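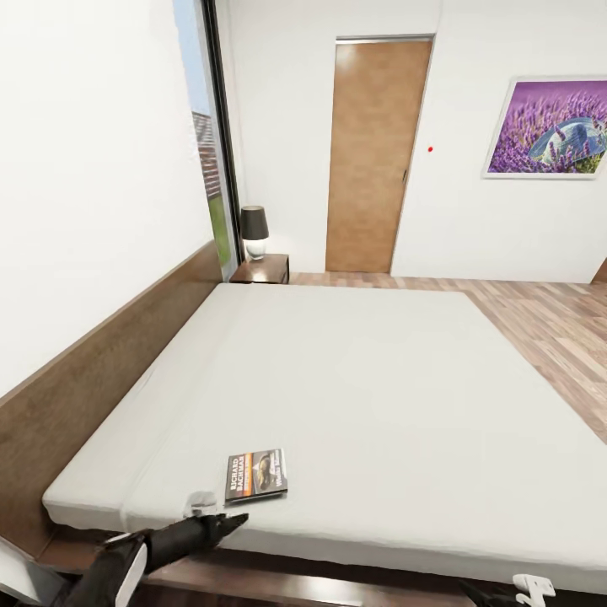 Demonstration gathering (household robots)

Demonstration gathering is the recording of example tasks for a learning system, in simulation or on a real arm. Also called demo collection, or just "collection".

Method

An operator steers the arm through one short task, start to finish. Joint positions, gripper state and camera views are logged together. One run is one episode. In a bedroom set the task may be a paperback lying on the bed, with the two-fingered gripper brought in from the near side. Lamp, nightstand and door are left in as background. Typical batch: 40 episodes per object, then the layout gets shuffled.

Simulated vs. real

Simulated rooms are cheap to reset. Lighting too even, though, and soft things like matresses behave badly. Most groups mix both.

The Gelska set

Put together by Concetta Fabbri and Setareh Shahbazi. 2,000 episodes, 48 room layouts, all simulated. Two layouts dropped later for bad collision meshes, so 46 in the current release. Thin flat objects (books, envelopes) had the most failed grasps. Failed runs kept, but labeled seperately.

Problems

Operators drift into habits. Same approach angle every time, and the system learns the habit. Long pauses also a nuisance, usually trimmed before training.

See also

Josar (labeling tool)
Teleoperation
Episode trimming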